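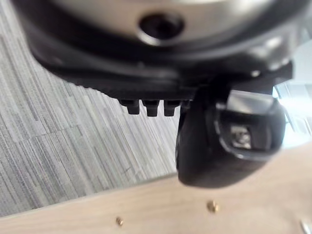 Chapter 2
Waiting for the Light

When I first took up landscape photography, I drove out to the marsh at Pamance one January morning, used up 40 shots before breakfast, and came home with nothing I wanted to keep (my fingers took until lunch to thaw, too!). My old teacher, Georges Obeidat, looked through the whole batch very kindly and asked me how long I had stood still before taking the first one. I hadn't stood still at all.

So this chapter is a slow one, and I hope you'll be patient with it. We'll begin with the low side light you get just after sunrise, then move on to fog, and finish on the hill above Fotville, where the shadows of the fence posts stretch right across the pasture. You won't need a new lens for any of it. Bring a warm hat, a notebook and the tripod you set up in Chapter 1.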